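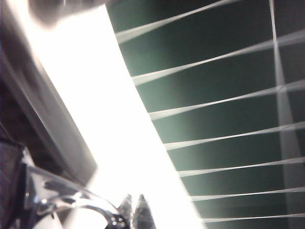 Wrist view, close to a green lined surface. Ask to see this feed early.

Home | Guides | Open Days | Kitchen Bench | Contact

How to Watch a Kitchen Robot Demo Without Being Sold One

By Domenica Zwahlen

I went to the Leltdale open day on a Sunday with low hopes, and I came home with slightly better notes than usual. Grostell had two black arms set up at a kitchen sink, with a faucet, a rack in the basin and a clear plastic cup. The program sheet called it "everyday water tasks." I have sat through plenty of these. What follows is the routine I use, with Leltdale as the worked case.

Step 1. Get there before the talk

Doors opened at 2 and the talk was at 3. Use that gap. Once the presenter has a microphone you will be looking where the presenter points. Before that, you can stand at the counter and see what the arms have to deal with: where the handle sits, how much room there is behind the faucet, what is in the sink. Write down where things are. A sketch on the back of the program is plenty.

Step 2. Write the task down in one sentence

Do it in your own words and leave out anything you haven't been promised. Mine read: "One arm works the lever, the other holds the cup." The sheet said a good deal more than that, including the word "household," and I crossed it out. A household has a sponge in the way and somebody's cereal bowl in the sink.
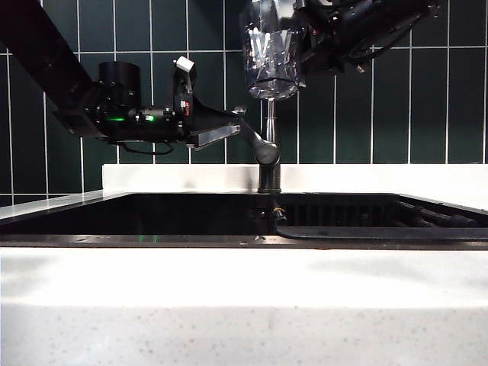 The lever is the part I would watch. People love the cup because it is shiny and up high, but holding a cup is old news. A single-lever faucet has to be pushed by the right amount in the right direction, and a flat metal finger has very little to grab with. Stand on the lever side if you can get there. I had to let a family of five settle first.

Note whether the two arms take turns or move together. Taking turns is fine, by the way. I'd only want it called taking turns.

Step 3. Ask who is driving

Ask it plainly: "Is a person controlling this right now, or is it running by itself?" If the answer starts with "So, the system is designed to," ask again. At Leltdale I asked twice and got an answer I would call partial. I wrote it down word for word and put a question mark next to it. Remote control is a perfectly good way to run an arm, but you should know which kind of demo you are grading.

Step 4. Ask for the wrist feed

The room view flatters everything. The cameras down by the gripper are less kind, and a decent team will put them on a screen if you ask. Look for two things. One is glare. White counters and glossy tile throw a lot of light, and a washed-out patch in the wrong place leaves a machine with very little to go on. The other is blur.
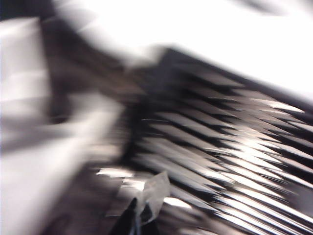 Smeared stripes, and a blown-out patch at upper right. Worth a follow-up question.

If the feed looks like that, ask what the software does with such a picture. Does it skip it? Does it lean on the fixed camera? The Grostell engineer I spoke to said the side view "carries a lot of the load," and I thought that was the most useful sentence of the afternoon. It also means I'd like to see the same job done with the side camera covered. I asked. Maybe next year.

Step 5. Log every try, including the dull ones

Draw three columns: started, finished, somebody stepped in. Make a mark each time. Don't add notes while an arm is moving or you'll miss the hand that reaches in to straighten something. Stay for 30 minutes at least. The first run is the one they rehearsed, and the later ones tell you more.

A fair warning on crowds: Leltdale printed 200 programs and ran out, and I lost my spot at the counter once by going for coffee.

Step 6. Look at the sink between runs

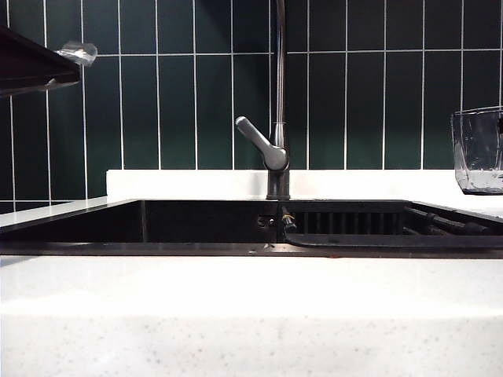
This is when most visitors wander off. Stay and check the position of the lever and the cup against your sketch. If things are put back in exactly the same place before every run, write that down too. Then ask, politely, whether they would shift the cup a hand's width and go again. I put this to Lappalainen's people at Kiltovham last October, and they did it without fuss, which raised my opinion of them more than their slides had.

Step 7. Write it up the same day

Keep what you saw apart from what you were told. I use two pages for it. My "told" page from Leltdale is a good bit longer than my "saw" page, and that has been true of every open day I've attended. I would still go again. The setup was a proper sink and the staff let people stand close. I'd just like a straight answer to Step 3.

Related guides
Reading a Robot Spec Sheet Slowly
Kiltovham Open Day: Notes From the Back Row
What to Ask About Grippers
Lappalainen Bench Demo, Second Visit

Contact Domenica Zwahlen | Copyright, all rights reserved | Back to top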